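**Cemlow 28 Countertop Sealer**, solvent-free, for cement, terrazzo and limestone

Cemlow 28 is a penetrating sealer for indoor surfaces that see food, water and hand soap. It soaks into the top layer of the stone or cement and leaves the color close to what it was before. It does not build a film, so there is nothing to peel or yellow later on. We sell it mainly to people who pour their own counters and to small shops that make sinks, shelves and table tops.

## Sizes

| Item | Contents | Stock code |
|---|---|---|
| Cemlow 28 small | 2 pints | CL-28-P |
| Cemlow 28 shop can | 2 gallons | CL-28-G |
| Refill pouch | 2 pints | CL-28-R |

The small can and the refill pouch hold the same product. Pouches ship flat and must be poured into a clean can before use. Do not roll or brush straight from the pouch.

## Coverage

The shop can covers 432 square feet of steel-troweled cement in a single coat. Honed limestone takes more. Terrazzo usually takes less, depending on how much of the surface is chip. Two coats are needed for kitchens and bathrooms. One coat is enough for shelving, window sills and fireplace surrounds.

Rough or broom-finished cement soaks up a lot of sealer and we don't quote a number for it. Buy the small can first and do a test area.

## Before you start

New cement has to cure for 28 days. Sealing earlier traps moisture and leaves cloudy patches that can only be sanded out. If you used a curing blanket, start the count from the day of the pour.

Sand to the grit you want first. The sealer will not hide scratches, and anything you can feel with a fingernail will still be there after the second coat. Vacuum, then wipe with a damp white cloth until the cloth comes away clean. Let the surface dry overnight.

Old wax has to come off completely. Zivberg stripper works, and so does plain mineral spirits followed by a wash. Sealer over wax beads up and stays tacky.

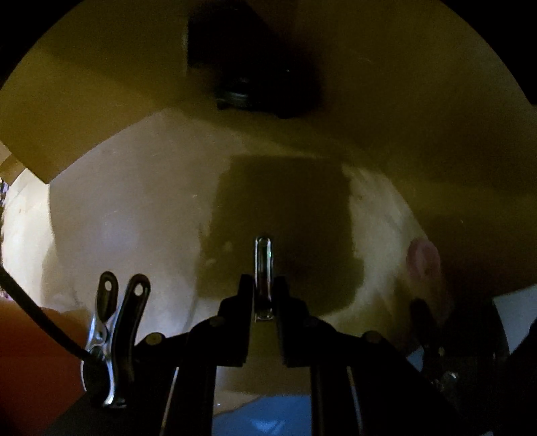
Bushra Usmani wrote to say that her first coat on a gray vanity top dried with streaks near the faucet hole, and that wiping the excess off after ten minutes on the second coat gave her an even finish. She also asked us to put the wiping step in bold on the label. The label was changed in May.

## Applying

1. Stir the can. Don't shake it.
2. Pour a small amount onto the surface and spread it with a lint-free pad or a short-nap roller.
3. Keep a wet edge and work toward yourself.
4. After ten minutes, **wipe off everything that has not soaked in.**
5. Wait four hours, then apply the second coat the same way.

Keep the room between 55 and 91 degrees F. Above that the sealer dries before it can soak in, and you will be left with a shine in some spots and none in others. Turn off ceiling fans while you work.

Counters can be used gently the next morning. Keep standing water, oil and citrus off for a full week.

## Care

Wash with dish soap and water. Vinegar and lemon will etch cement and limestone with or without a sealer. Use a trivet under anything from the oven.

To check whether it's time to reseal, leave a spoonful of water on the counter. If a dark spot forms within five minutes, put on one more coat. Near the sink this is often once a year, and elsewhere it may be every third year.

## Not suitable for

- Glazed tile, glass or quartz composite
- Outdoor steps and driveways (see Dogar Exterior)
- Surfaces already coated with epoxy or urethane

## Ordering

Orders placed before 2 p.m. leave our Sovham warehouse the same afternoon. The shop can goes by ground only. Unopened cans can be returned; pouches can't, once they have left the box. In freezing weather we hold shipments unless you tell us otherwise, as the sealer separates when it freezes and can't be stirred back.

For color matching on integral pigments, ask for Khurram Hashmi. For trade accounts and pallet orders, ask for Iqra Rizvi.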